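Pinzas de mano Praravow, de Vutmont: montaje, calibración y mantenimiento
Marzo de 2022
Tiempo de lectura: 4 min
565 compartidos · 8 comentarios

El kit Praravow de Vutmont cuesta 2.379 euros sin impuestos e incluye dos pinzas de mano, los marcadores, los cables y un juego de almohadillas de repuesto. El ordenador se compra aparte. Lo hemos tenido montado en un puesto de mesa y esta reseña trata de lo que cuesta dejarlo listo y mantenerlo así. De los resultados del brazo que aprende luego con esas grabaciones ya hablaremos en otro artículo.

Montaje mecánico

Las pinzas llegan casi enteras. Hay que atornillar el soporte de la cámara, fijar los marcadores y pasar el cable por las guías de la carcasa. El manual viene en inglés y en un español traducido con prisa, donde «holgura» y «juego» aparecen mezclados en la misma página. Conviene seguir los dibujos.

Los tornillos del soporte de la cámara son pequeños y el plástico cede pronto. Con el destornillador eléctrico pasamos de rosca uno a la primera. A mano, un cuarto de vuelta después de que haga tope es suficiente. Vutmont manda 4 tornillos de sobra por pinza y a nosotros nos han bastado.

La alineación de la cámara pide más paciencia. El objetivo es de gran angular y cualquier giro del módulo se nota en la grabación: la carcasa debe quedar centrada en la parte baja de la imagen, con la muesca en V simétrica. Es más cómodo hacerlo entre dos personas, una sujetando la pinza y otra mirando la pantalla.

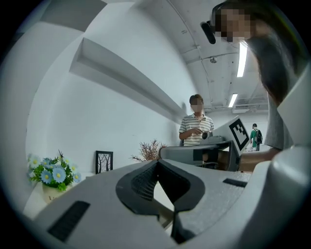 El soporte no tiene ninguna marca de posición cero. Nosotros hicimos una raya con rotulador fino en la base del módulo una vez calibrado, y ahora se comprueba de un vistazo si se ha movido. Un fabricante que cobra este precio podría traerla grabada.

Calibración

El programa de calibración, Heywood, se descarga de la web de Vutmont y funcionó sin incidencias en los dos equipos donde lo probamos. Pide mover cada pinza por delante de la otra, abrirla y cerrarla varias veces y después dejarla quieta sobre la mesa. Si detecta mal un marcador, avisa con un código numérico que hay que buscar en el manual.

Los errores que vimos tenían casi siempre el mismo origen: reflejos en las placas blancas. Con los fluorescentes del techo encendidos, según el ángulo, el patrón negro se lavaba y el programa perdía la referencia. Bajamos la exposición de la cámara y el fallo dejó de repetirse. Las placas se ensucian con los dedos, así que las limpiamos con un paño de microfibra apenas humedecido. El alcohol levantó una esquina del adhesivo y no lo hemos vuelto a usar.

La primera calibración nos llevó una tarde. Las siguientes se hacen en lo que se tarda en tomar un café. Hay que repetirla cada vez que se afloja el soporte o se cambia una almohadilla, y el manual solo menciona el primer caso.

El puesto y los cables

Los dos cables son el punto flojo del conjunto. Son finos y flexibles, lo que se agradece al mover la mano, pero salen de la pinza sin ningún refuerzo y todo el peso de lo que cuelga va al conector. Hemos puesto una brida floja en cada empuñadura, con un bucle de holgura. También ayuda trabajar de pie, con la mesa despejada por delante y los cables cayendo por el lado de la persona. Para las pruebas de agarre usamos objetos corrientes de oficina, que ponen a prueba las puntas de sobra.

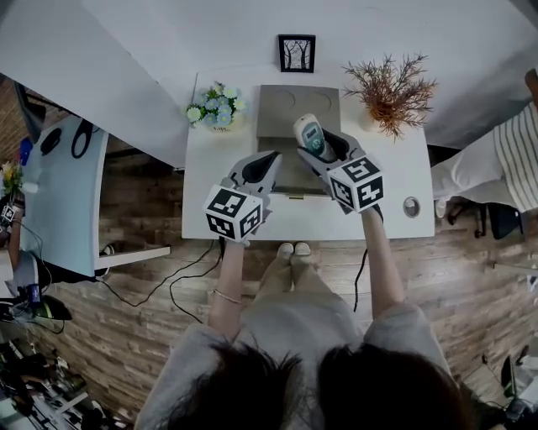 Mantenimiento

Al terminar la jornada revisamos lo siguiente:

- Recorrido de las mordazas. Deben cerrar sin saltos. Si rascan, se sopla la guía con aire y se prueba otra vez.
- Almohadillas. La goma coge polvo y pierde agarre antes de verse gastada.
- Cubos de marcadores. Se comprueba que no bailan.
- Conectores. Se desenchufan tirando de la clavija, nunca del cable.

Las guías se engrasan con la grasa de silicona Drultska que recomienda el manual. Basta una cantidad muy pequeña; la primera vez nos pasamos y acabó en las almohadillas.

El repuesto más caro es el módulo de cámara, que se vende solo con su cable. Si se rompe el cable, toca pagar las dos cosas.

Valoración

A favor: peso contenido, mordazas precisas, buen programa de calibración. En contra: manual descuidado, salida de cable sin proteger y soporte de cámara sin referencia. Para un equipo que graba a diario nos parece una compra razonable. Para uso ocasional, el precio es difícil de defender. Le damos un 8.

Vutmont anuncia para mayo una revisión de la carcasa, sin detallar qué cambia.

Artículos relacionados
Cómo imprimir y pegar marcadores sin burbujas
Grasas para guías de plástico: cuáles hemos probado
Heywood: códigos de error más frecuentes
Mesas de trabajo para puestos de grabación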